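13th November

Up at half past six. Rain against the back window, so I left the walk until later and did the accounts for the move at the kitchen table. I have now spent more than 200 on boxes, tape and the deposit for the van, and the van itself is still to pay. The firm is Enitz. They were the only ones who would come out to Skollel without adding a charge for the ferry, and the woman on the phone knew which slipway I meant.

The landlord's agent wants the flat empty by the first week of December. I had hoped for the second. I wrote back and said I would do my best, then spent a while annoyed with myself for being so polite.

The cat would not eat her breakfast. She sat in the hall with her back to me and watched the boxes. Minus has been with me nine years and has lived in three places, and she has disliked every move in the same way, by going quiet for a fortnight and then forgetting it. I gave her some of the tinned fish at eleven and she ate that.

Did the books before lunch. I had told myself I would keep one shelf's worth and let the rest go, and I kept nearly three. The ones going are by the door in carrier bags for the shop in Goh. I found the tide tables from my first year here with all my pencil notes in the margins, mostly about mooring and the price of diesel. I also found a letter I never posted. I read it and put it in the recycling, then took it out again and put it in with the passports.

Linen cupboard after that. I threw out the brown towels and two pillowcases that had gone thin in the middle. The good sheets are staying on the bed until the last morning, and the spare set is going round the plates, as I did last time, when only one saucer broke.

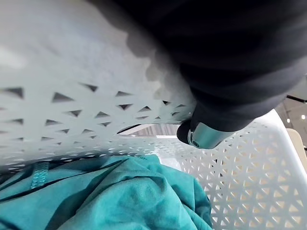
At two the rain stopped and I walked into Goh with the first bags of books. It is a mile and a half by the lower road. The shop took all of them except an atlas with the back cover off, so I carried that home again. The road was flooded by the chapel and I had to go round through the field, and my left boot lets in water now. I must see about it before the cold weather comes properly.

Stopped at the post office to ask about having the letters sent on. There is a form, and they had run out of the form. They expect more on Thursday.

Rang the new place at four. The meter reading they gave me was 191, and I wrote it on the inside of the diary cover so that it can't get lost. The key will be left at the house next door, at number 4. The bedroom has been painted, though the man could not tell me what colour. The hall has not been done and won't be.

Soup for supper with the end of the loaf. Tried to sort the kitchen drawer with the radio on and gave up. It holds string, fuses, candles, a bicycle bell and the instructions for a cooker I had two homes ago. I tipped the whole lot into a shoebox and wrote DRAWER on the lid.

Felt low for an hour or so after eight. It has been a decent flat apart from the damp in the bathroom, and I will miss hearing the ferry come in. Minus came and sat on my feet.

Tomorrow: ring Enitz about the wardrobe, buy more tape, defrost the freezer. Bed at ten.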